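Home | Opinion | Columns | Workshop | Letters | Archive

Print this article | E-mail this article

In Praise of the Slot

By Drita Papadopoulos

My neighbor Pranab Haque keeps his spare circuit boards in a cookie tin. He is a talented man who once fixed my doorbell with parts from a dead radio, and I would trust him with anything except finding a board. When he wants one he tips the whole tin onto the table and rakes through it like somebody looking for the good chocolates.

I bring him up because he told me in August that racks are for people with too much time. I have been composing my answer ever since.
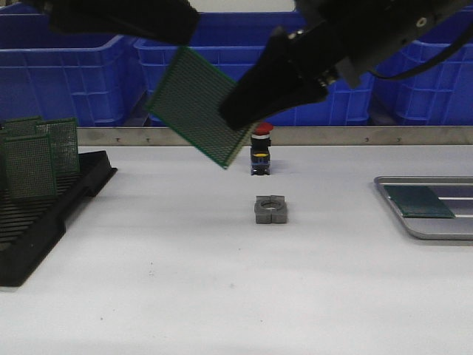

A tin is a promise to sort things out later, and I have made that promise often enough to know what it's worth. A rack asks for the work up front. You have to pick a groove, and you have to get the board upright, and if it goes in crooked you can see that it's crooked. Three green boards standing in a black slotted rack take up more room than three in a heap, I'll grant Pranab that. But you can lift one out by its edge and leave the other two in peace. The red-capped push button out on the table would vanish in his tin by lunchtime, and he'd buy another.

The storage trade knows how we feel about this and has done its best to ruin it. I own a product called the Restow, which came with 13 dividers and a booklet. The dividers fit each other beautifully. They don't fit anything I have. My friend Jana Wegener went further and paid for a whole wall of the Novard system, 201 little drawers, each with a window for a label. She has labeled two. One says "misc." and the other says "misc. (small)." 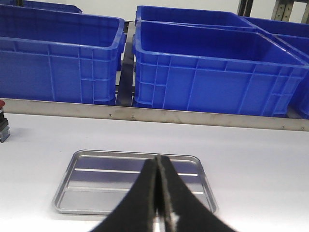 So I'm not arguing for more containers. Most of us could give half of ours away and lose only the lids. I'm arguing for the kind that has an opinion. A drawer will take whatever you shove at it, and so will a box, and this easygoing nature is how I came to own roughly 3,000 screws and no idea of their lengths.

Pranab says a rack is wasted if it isn't full. I hear this about bookshelves too, and closets, usually from people who can't close theirs.

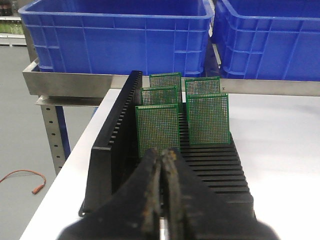
Empty slots are the part I'd fight for. They tell you where the next thing goes, and they let you get your fingers in around the last one. Look at boards standing in two columns, with their faces full of tiny holes, and you can tell at a glance which one you want to reach for and what's in the way. Five of them is hardly a crowd. Stack the same five flat and you'll be looking at the top one and guessing about the rest.

I gave Pranab a rack for his birthday. He thanked me warmly and said it was just the right size. He keeps the cookie tin on it.

Print this article | E-mail this article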